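Mesa de perfil ranurado Hokora para taller de informática

Referencia: HK 3479
Fabricante: Hokora
Distribución y servicio: Manninen

Compartido 41 veces · 3 comentarios

La mesa Hokora es un banco de trabajo de aluminio con superficie de perfiles ranurados, pensado para talleres de reparación, aulas de formación profesional y departamentos técnicos que abren equipos a diario. Se sirve desmontada, con la tornillería en bolsas numeradas y una hoja de montaje en español. No necesita anclaje al suelo, aunque las patas traen la placa perforada por si el taller prefiere fijarla.

La superficie está formada por perfiles paralelos con separación constante. Las ranuras admiten tuercas deslizantes de cabeza en T, que se introducen por el extremo del perfil y se llevan hasta el punto donde hacen falta. Con ellas se montan topes, brazos de lámpara, soportes de bandeja o un tornillo de banco pequeño. Cuando no se usan se aflojan y se retiran sin dejar agujeros en la mesa.

La Hokora se entrega sin tapa. Quien trabaje con piezas muy pequeñas puede pedir la lámina lisa de la serie Fikico, que se coloca encima y se sujeta con cuatro pinzas laterales. La lámina se vende en negro o en gris y se corta a la medida del tablero en el almacén. No se admiten devoluciones de láminas cortadas.

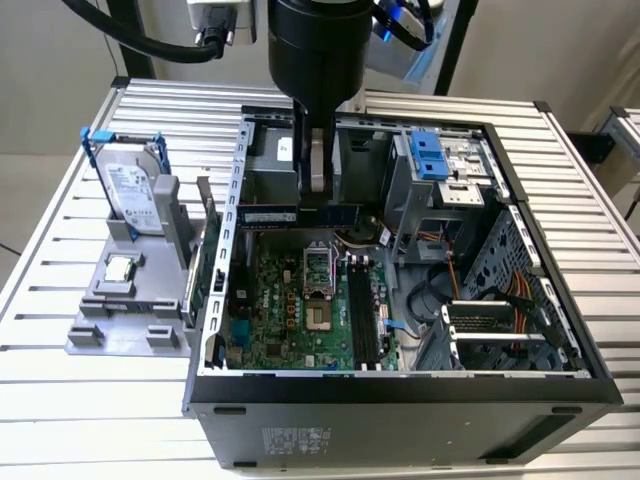

Módulo de memoria sobre una caja de sobremesa abierta, en mesa de aluminio ranurado.

Estructura y regulación

El bastidor es de perfil cerrado, con escuadras de refuerzo en las cuatro esquinas. La altura se fija al montar, eligiendo uno de los taladros de la pata telescópica; el ajuste fino se hace después con los pies roscados, que compensan un suelo irregular. No es una mesa de altura variable: para cambiarla hay que vaciarla y volver a atornillar. Si en el mismo puesto trabajan personas sentadas y de pie, conviene mirar el modelo Trusar, que lleva columna con manivela.

El travesaño trasero queda a media altura y sirve de apoyo para una regleta de enchufes. La regleta no está incluida. El travesaño delantero se puede suprimir en el montaje si se va a trabajar con silla, siempre que se mantengan las dos escuadras inferiores.

Carga y estabilidad

La carga máxima declarada por Manninen es de 40 kg por módulo de superficie, repartidos. La cifra baja cuando el peso se concentra en un solo perfil, por ejemplo con un tornillo de banco o con un monitor en brazo articulado. En esos casos se recomienda la pletina de reparto, que une tres perfiles por debajo y se monta con las mismas tuercas.

Puesta a tierra

El aluminio anodizado no conduce bien en superficie, de modo que la mesa por sí sola no sustituye a una instalación antiestática. El bastidor trae un borne roscado en la pata trasera derecha. El cable se conecta a la toma de tierra del local y la pulsera del operario se conecta al punto común, nunca directamente al perfil. El juego de puesta a tierra (cable, punto común y pulsera) se pide aparte.

La comprobación de continuidad debe hacerse al terminar el montaje y repetirse cada vez que la mesa se cambie de sitio. En la bolsa de documentación hay una tarjeta para anotarla.

Limpieza y mantenimiento

Para el uso diario basta un cepillo de cerdas blandas pasado en el sentido de las ranuras y un paño apenas humedecido. No deben usarse limpiadores con sosa ni estropajos metálicos, que dejan marcas blancas en el anodizado. Los tornillos que caen en las ranuras se sacan con un imán de varilla —si son de acero— o empujándolos hasta el extremo del perfil después de quitar el tapón.

Los tapones de plástico se pierden con facilidad. Se venden en bolsas sueltas y son los mismos para todas las mesas de la serie.

Conviene reapretar las escuadras a las pocas semanas del montaje y después una vez al año. Muchos centros de formación lo hacen en julio, con las aulas vacías.

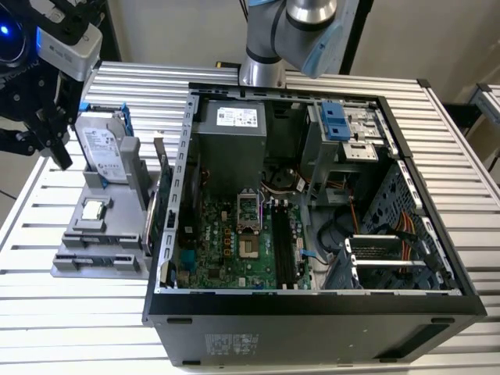
Torre de sobremesa tumbada, sin panel lateral y con el zócalo del procesador vacío.

Accesorios compatibles

Juego de tuercas en T con tornillo moleteado
Pletina de reparto para cargas concentradas
Lámina lisa Fikico, negra o gris, cortada a medida
Juego de puesta a tierra
Tope escuadra, corto o largo
Soporte de regleta para travesaño trasero
Bolsa de tapones de perfil

Los accesorios de la serie anterior entran en la ranura, salvo el soporte de lámpara antiguo, cuya base es más ancha y toca con el perfil vecino. Para ese soporte hay un adaptador bajo pedido.

Entrega y montaje

La mesa viaja en dos bultos, uno con los perfiles y otro con las patas y la tornillería. El transportista descarga a pie de calle. La subida a planta debe solicitarse al hacer el pedido y se presupuesta según el edificio. No se entrega en sábado.

El montaje requiere dos personas, una llave Allen (incluida) y un nivel. Se arma primero el bastidor sin apretar del todo, se nivela en su sitio definitivo y solo entonces se colocan los perfiles de la superficie.

Garantía y consultas

La garantía cubre el bastidor y los perfiles. Quedan fuera los tapones, las pinzas y las láminas, que se consideran consumibles. Para reclamar un golpe de transporte hay que anotarlo en el albarán antes de firmar y enviar una foto del embalaje.

Los presupuestos para aulas completas y las medidas especiales los atiende Fotini Ververidis, en el departamento comercial de Manninen. Indique en la consulta el número de puestos, la altura de trabajo y si el local dispone de toma de tierra comprobada.

Productos relacionados

Mesa Trusar con columna de manivela
Lámina lisa Fikico para superficie ranurada
Carro auxiliar Hokora 3000
Cajonera suspendida Hokora
Juego de puesta a tierra para bastidor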